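Counter Space: What We Keep Out and What We Use
Milagros Iglesias, 14 Jan 2020

So my project started with an argument about a toaster. My roommate Iwona thinks anything you don't use every day belongs in a cabinet, and I think if it goes in a cabinet you'll never see it again. Our instructor, Mr. Żak, said fine, go find out - and suddenly I had a topic!

I kept a diary for 62 days. Every time one of us used something on the counter I wrote it down, and I ended up with 983 entries (my handwriting gets pretty bad near the end). The cutting board won easily. It lives right in the middle, and we use it for sandwiches, onions, opening mail, you name it.

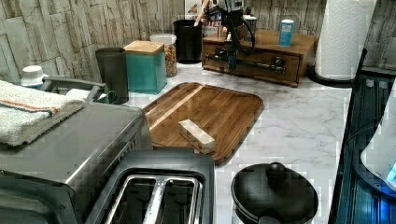 The toaster oven did a lot worse than I expected. Mostly we park dish towels on it, and Iwona was very happy to point that out. The regular toaster came in second, so I feel like I won half the argument.

The canisters along the back were harder to score. Do you count it if you only move one to wipe behind it? I decided no, but Mr. Żak wanted me to explain that, so there's a page on it in the appendix.

If I did it over I'd start in August, before classes, when we both cook more. Iwona still wants the toaster oven in the cabinet. We're trying it her way for six weeks.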